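Setting up your stay: Section 2, Arrival and first evening
October 30, 2024
By the Dunstead guest guide desk
Print this page | E-mail this page

This section covers the Udel apartments in Dastville, from collecting the key to your first night. If you have booked a room in the main guest house, go to Section 3.

2.1 Before you travel

1. Open your booking confirmation and find the apartment number and the door code. The code starts working at three in the afternoon on the day you arrive.
2. Save the confirmation to your phone or print it. The signal is poor on the last part of the road from Nijs.
3. If you are coming by bus, take route 7 from Nijs station and get off at Dastville Church. The last bus leaves Nijs at ten to nine.
4. If you are driving, use the lower car park. The upper one belongs to the bakery and is locked at night.

Note: From the first week of November the bus runs to the winter timetable. Check the times again the day before you set out.

2.2 Getting in

1. Enter the door code on the keypad and press the star key. Wait for the green light before you turn the handle.
2. Take the lift or stairs to your floor. Apartment 201 is reached from the rear staircase only.
3. Your key is in the small safe beside the apartment door. The safe uses the same code as the street door.
4. Close the safe and scramble the dial.

Caution: The street door locks itself behind you. Carry the key with you, even for a short trip to the car.

2.3 Settling in

Towels and bed linen are provided for the number of guests on the booking. Toiletries are not, and the village shop has a limited choice, so pack your own.

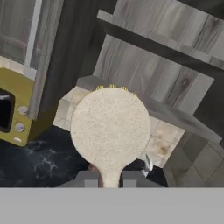 Hairbrush, with the microwave to the left.

1. Turn on the hot water at the wall switch in the hall. Allow 20 minutes before the first shower.
2. Set the heating with the dial in the bedroom. It takes a while to respond – wait an hour before turning it up again.
3. Connect to the wireless network named on the card in the hall drawer.

Note: Tourist tax is not part of the price you paid online. It is collected when you leave, by card only.

2.4 Meals and shopping

The shop by the church closes at six and does not open on public holidays. There is one restaurant in the village, and it takes bookings by telephone. Guests arriving after the shop has shut can order a supper box when they book, up to two days in advance. 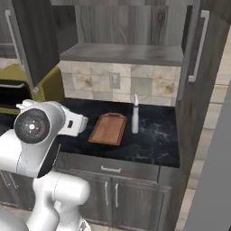
Kitchen worktop and cutting board.

1. Put food waste in the green bin by the lower car park.
2. Rinse glass and cans and take them to the recycling point opposite the bus stop.
3. Leave nothing edible on the balcony. Foxes come down from the wood at dusk.

2.5 If something is wrong

1. Look around the apartment on the first evening and report any damage or missing items before noon the next day.
2. Dial 699 from the telephone in the hall. The desk answers until ten at night.
3. After ten, leave a message with your apartment number. For fire or medical help, call the emergency services first and the desk afterwards.

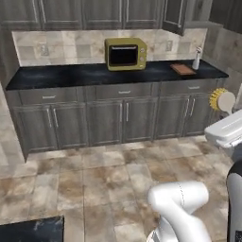
Upper cabinets and tiled backsplash.

Caution: Do not try to reset the main fuse box yourself. It serves the whole floor.

Departure times and key return are covered in Section 5.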